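首页 > 内部通讯 > 办公与日常 > 九月刊

会议桌不是仓库：对“清桌行动”的几点保留意见

2018年9月4日，星期二　文：Naledi Tshabalala

行政组上周发了通知，从本月起推行“清桌行动”。大意是每间会议室的桌面在散会之后要恢复原样，不留纸张、不留杯子、不留包裹，每层楼设一个“桌面联络人”，月底评比，得分最高的楼层可以得到一台新的咖啡机。通知后面附了一份十一页的说明，由Truvo咨询公司撰写，里面有流程图，有彩色标签的样张，还有一张自评表。

我把十一页都看完了。编辑让我写一篇介绍，我答应了，条件是可以把疑问一起写进去。

先说数字。说明第二页讲，我们Etholm办公楼去年在会议室里“滞留”的物品共3,041件。我打电话去问这个数怎么来的，对方说是抽样推算，抽了两间会议室，各看了一周，然后乘出来的。两间里有一间是四楼东头那间大的，正对着收发台，全楼的快递没地方放都往那里搁。拿它去推算全楼，跟拿食堂门口去推算全楼有多少人在排队差不多。第五页又说，推行以后每年可以节省94个工时，我问是哪些人的工时，到交稿时还没有收到答复。

再说东西本身。凡是在这栋楼里开过会的人，都知道桌上会有些什么：没拆的信封，喝到一半就忘了的饮料，别的部门的样品盒，打印出来没人拿走的议程，还有空纸箱。纸箱尤其多。拆箱的人把里面的东西拿走了，箱子敞着口留在桌上，下一拨人进来把它往旁边推一推，坐下开会。推了三四次以后，它就成了这间屋子的家具。

说明把这一切都归为“个人习惯问题”。我不太信。二楼到四楼的纸类回收点，去年春天装修的时候撤掉了，说是临时的，到现在也没有装回来。要扔一个纸箱，得坐货梯到地下一层，货梯要刷卡，而卡在前台。会开完了，下一拨人已经站在门口，谁会抱着一个箱子走这么一趟？我自己就没走过，这一点我承认。
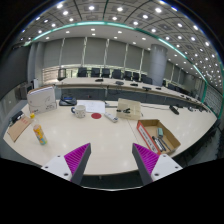
杯子是另一件事。通知要求杯子“即用即还”，还到茶水间的架子上。茶水间的架子一共两层，上层放的是咖啡豆和滤纸，下层从七月起一直放着节庆用的灯串。我上周四中午去看，架子上连一只杯子的位置都腾不出来。陶瓷杯有人用是好事，总比一次性纸杯强，但要人家还，总得有个地方可还。行政组的回复是“正在协调”。这四个字我在关于空调的那封邮件里也见过，那是前年的事。

至于电话和遥控器一类，我倒同意通知里的说法：固定设备放在固定的地方，用完放回去。会议电话被拖到桌子另一头，线绷得很紧，下一个人进来先找半天插口，这种事谁都碰到过。可是通知给出的办法是在桌面上贴彩色标签，电话贴蓝的，遥控器贴绿的，文件贴黄的，“暂存物”贴橙的。我对橙的那一种意见最大。一旦给“暂存物”划了地方，它就有了合法身份，一个信封贴上橙标签，可以安安稳稳地躺到年底。

标签的价格也值得说一句。报价单上写的是每间会议室一套，全楼33间，另加备用。标签本身不贵，贵的是“培训与导入”那一行，金额我就不抄了，财务组的同事愿意的话可以自己去查。贴标签需要培训吗？我把样张拿给我们组新来的实习生看，没有讲解，他看了一眼，问背面的胶撕下来会不会留印子。这个问题在十一页里没有答案，我倒觉得它比流程图要紧。我们那几张桌面都是亮光的，擦不干净的胶印会很显眼。

Ferdale那边的办公楼据说去年就试过同一套办法。说明里引用了他们的结果，“桌面整洁度显著提升”，没有写提升到多少，也没有写是谁去看的。我给那边的一位旧同事发了信，她回得很快，说头一个月确实干净，大家都把东西收进了柜子；第二个月柜子满了；第三个月评比停了，因为负责打分的人调走了。标签还在，有几张卷了边。她个人觉得真正有用的只有一样，就是他们在每层走廊尽头放了一个大号的折叠推车，纸箱往上一扔，每天傍晚有人推下去。那辆推车不在Truvo的方案里，是他们自己从仓库里翻出来的。

所以我的建议很简单，也不用十一页。

把二楼到四楼的纸类回收点装回去，或者学Ferdale，先弄几辆推车来。

茶水间下层的灯串拿走，腾给杯子。

快递和信件一律放收发台，收发台放不下，就给收发台加一个架子，别再借用四楼的会议桌。收件人三天不来取的，由收发台打电话催。

散会的时候，主持会议的人最后一个走，走之前看一眼桌子。这一条不需要联络人，也不需要自评表。

我知道会有人说，我这是还没开始就泼冷水。上一次“绿色办公月”我也写过类似的话，后来那一个月办得如何，大家心里有数：海报印了不少，十月份还有一捆没拆封的，搁在哪儿呢，搁在会议桌上。我并不反对把桌子收拾干净。每次进去开会，先得把别人的东西挪开，才能摊开自己的本子，我和各位一样烦。我只是不大相信，一件因为没有垃圾桶而产生的事，可以靠打分来解决。

行政组的Montecinos项目小组（名字是他们自己起的，跟清桌有什么关系我没问出来）让我转告各位：第一次检查在本月中旬，不提前通知具体日子；评分表张贴在每层电梯口；对方案有意见的，可以写在评分表下方的空白处。我去看了三楼那张，空白处宽两指，已经有人写了“纸箱扔哪”，字写得很大，剩下的地方不多了。

另外，四楼大会议室里无人认领的物品，请各部门在本周五下班前去看一下，是自己的就拿走。到期没有拿走的，按通知由行政组“统一处理”。怎么个统一法，通知里没有写，我问到了会在下期补上。

联系通讯编辑部：内线3938　|　© 2018 Etholm内部通讯　|　返回顶部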